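Two arms, one plate

This month I finally tried the new training recipe on our Vima bench. Before, we gave the policy 100 demonstrations of the fruit task and it learned well only the grapes. Small things with stems, like cherries, it mostly missed.

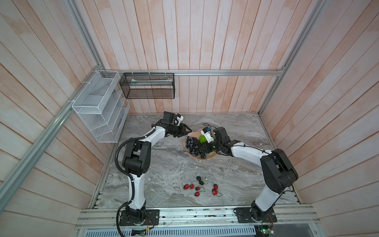

So I kept 51 demonstrations and threw away those where both arms wait for each other too long. The success on cherries went up by 29 points — I repeated it 3 times to be sure. Next I will try it with the Plinadel data.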